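Brernwood House and Gatehouse – Visitor Route Inspection, September

Walked by Naheed Bukhari and Ctibor Kubíček, before opening, Friday. Route followed in visitor order, starting at the lower lane. Items marked OK, WATCH or ACTION.

1. Lower lane and signs
Brown sign at the junction: OK. Straight and readable from both directions.
Interpretation panel: WATCH. The top left corner of the cover sheet is lifting and water has got behind the paragraph on the founding of the chapel. Still legible.
Parking surface: OK. Two potholes from the spring list have been filled.

2. Gatehouse arch
Loose stone: ACTION. One piece about the size of a fist came away by hand on the north side, just above the iron hinge pin. Ctibor has put a barrier across that half. Visitors use the south half until the mason has looked at it.
Handrail: OK.
Inscription over the arch: OK. Lichen is no worse than at the last walk. Leave it alone, please – no brushing.

3. Spiral stair to the tower
Rope: ACTION. Frayed at the third fixing. Replacement ordered from Gagnon. The stair stays closed until it is fitted.
Headroom notice: OK.
Limit of 15 people on the tower platform: sign in place, but it can't be read once the door is open. Move it to the other wall. 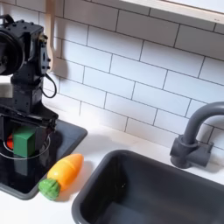

4. Old kitchen and family room
Flagstones by the hearth: WATCH. The one nearest the bread oven rocks slightly. Nga Khúc will wedge and recheck it. The rope in front of the hearth needs to come forward by one stone so that people don't step on it. In the family room next door the play kitchen goes on the children's list: check the black stovetop and its rounded corners for chips, and put loose toys such as the green block through the same small-parts check as everything else. Toy baskets were checked by Parveen, OK. Door wedge missing again.
Fire blanket and extinguisher: OK. Tags in date.

5. Great hall
Floor: OK.
Window catches: WATCH. Second from the east end does not close fully. Tied with cord for now.
Portrait hangings: OK. Chains and hooks looked at from the ladder. No movement since the wall plugs were changed.
Emergency lights: 8 tested. All came on. One is dimmer than the others and should get a new battery from Prultex with the next order.

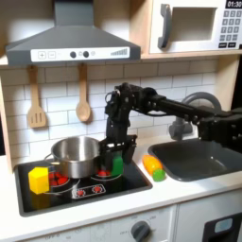

Banner poles at the west end: ACTION. The bracket on the left pole has pulled out of the plaster on one side. Pole taken down and laid in the store. It can go back up when there is a fixing into the stone.
Hall capacity notice: OK.

6. Chapel ruin and graveyard path
Wall tops: WATCH. Ivy is back on the south wall. Cut at the base only, after nesting.
Path: ACTION. Some 400 meters in all, and the last stretch past the yew is slick with moss. Mohsin Bangash to scrape and grit.
Leaning headstone: no change. Barrier tape renewed.

Comments
Parveen Mughal: The Ceritz radio in the tower has no signal behind the inner door. Use the one from the ticket desk until it is sorted.
Mohsin Bangash: I can do the moss before the school visit, but I need the key to the tool shed. The spare is tag 718 and it isn't on its hook.
Naheed Bukhari: Key found in the gatehouse drawer and put back. Mason has been sent photos of the arch.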